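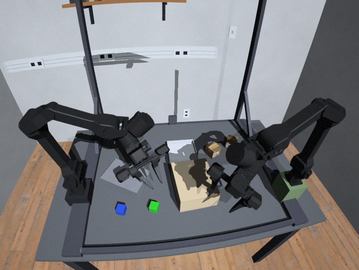 Stendellow Household Water Survey

Data card, version 5

Summary

The Stendellow Household Water Survey records how households in the Erkevine district obtain, store and pay for water. The release contains responses from 729 households in 84 settlements. It is intended for planners, teachers and students who need settlement-level information on daily water use.

Maintainers

Sena Abubakari (survey design and fieldwork)
Wumpini Akolgo (data preparation and release)

Contents

households.csv – one row per household
settlements.csv – one row per settlement
codebook.txt – variable names, permitted values and question wording

The two tables are joined on settlement_id. Missing answers are left blank. A refusal is coded R and should not be treated as a missing answer.

Collection

Interviews were held in person during November by staff of the Lirkora office. Households were drawn at random from settlement lists that together held nearly 3,000 entries. One adult answered for each household. Questions were read aloud in the language the respondent preferred, and answers were entered on paper forms and later typed twice by separate clerks. Differences between the two entries were settled against the form.

Known limitations

Walking time to the water source is reported by the respondent and was not measured. Storage volumes depend on the stated size of containers and tend toward round values. Interviews took place in a single month, so the data do not support seasonal comparison. Households that had moved after the lists were drawn up were not replaced.

Privacy

Names, telephone numbers and house locations have been removed. Household size is grouped at the upper end. Users must not attempt to identify respondents – any suspected disclosure should be reported to the maintainers.

Changes in this version

Payment amounts in settlements.csv are now monthly. The variable src_alt has been split into src_alt_dry and src_alt_wet, both as reported by the respondent.

Last updated: Jan 22, 2021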